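Drurkgate Forums > Automation > Standards and Good Practice
Thread: House rules for cable dressing on bench arms, draft 3

purton_bench
Posted 2026-01-22

I have been asked to turn our house rules for bench arms into something a person might read on purpose. The current document was written by Ludger Eichhorn, who has since retired to a place with no phone signal, and it devotes 5 pages to the correct color of warning tape and one line to cables. The line is "Cables shall be tidy."

So, draft 3 of the cable section:

1. Anything running along the outside of the arm gets bundled and held at each link, with enough slack for the full range of every joint. Full range, meaning what the arm can do, whatever your program happens to do this week.

2. No loop may hang lower than the gripper body at any pose used in a task.

3. Wrist camera and gripper leads get strain relief before the connector. The connector is not strain relief. I have a drawer of connectors that used to be strain relief. 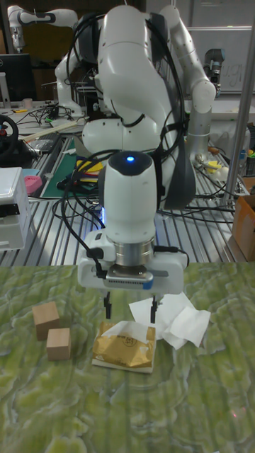

4. Cables on the bench surface stay out of the sweep of the arm and off the work mat. If they have to cross, they cross in a channel.

5. After any re-dress, run the joints end to end at reduced speed with a hand on the stop, and write it in the log.

Rip it apart, please. I need to send it up before February.

seidel_fan
Posted 40 minutes later

Rule 2 is going to bite you. Below the gripper body at any pose? Fold the elbow down for a low side pick and the bundle will sag past the wrist whether you like it or not. You will either get people violating it daily or people pulling the bundle so tight it saws through its own jacket. I've seen the second one. It smelled expensive.

I'd write it as a clearance from the work surface and from anything the arm is handling.

purton_bench
Posted 1 hour later

Fine, that's fair. What clearance?

seidel_fan

We use 160 mm. Before you ask, it was the height of the box we used to check it.

grinaldi

I disagree with both of you, which saves time. A number in a rule like this gets measured once, at the home pose, by the person who wants to go to lunch. What you want is rule 5 done properly, with the real end effector on and the real objects on the table. If a cable touches anything it fails. No ruler needed.

Also add light and flimsy objects to the check. Everybody tests clearance against wooden blocks because blocks stay put and look professional. Then somebody brings in tissue paper or a foil snack packet and a cable that cleared the blocks nicely takes the whole pile for a walk.

Giorgia Rinaldi (yes, the one who rejected draft 2)

purton_bench

Hello Giorgia. I had a feeling.

Would you take "no contact at any pose, checked with the actual objects" plus a clearance figure for people who need something to type in the box?

grinaldi

Grudgingly. Put the figure second.

odd_torque

Question from the cheap seats. Does any of this apply to the spaghetti behind the arm? Our bench rules say nothing about it, so it has grown. We found a 704 tag on one lead last month. We do not own 704 of anything.

purton_bench

Rule 4, in theory. In practice I'm thinking of a 4b: every cable labeled at both ends, and if you can't say what it feeds, it gets traced at the next shutdown and removed if it feeds nothing.

seidel_fan

Please keep "traced" in there. At Flerilix they had a rule that said "remove unidentified cables" and a very obedient intern.

odd_torque

What did he remove?

seidel_fan

The network.

grinaldi

4b is good. I'd still move the log requirement out of rule 5 and make it its own rule, or it'll get skipped along with the boring half of the sentence. And "reduced speed" needs a definition. Last time I asked, three people gave me three speeds and one of them was the default.

purton_bench

Moving it. Speed definition goes in the front matter next to the warning tape, where there's plenty of room if I cut the paragraph on yellow. Draft 4 goes up here once I've fixed 2, 4b and 5.

odd_torque

Leave the tape pages in as an appendix. Some of us are fond of them.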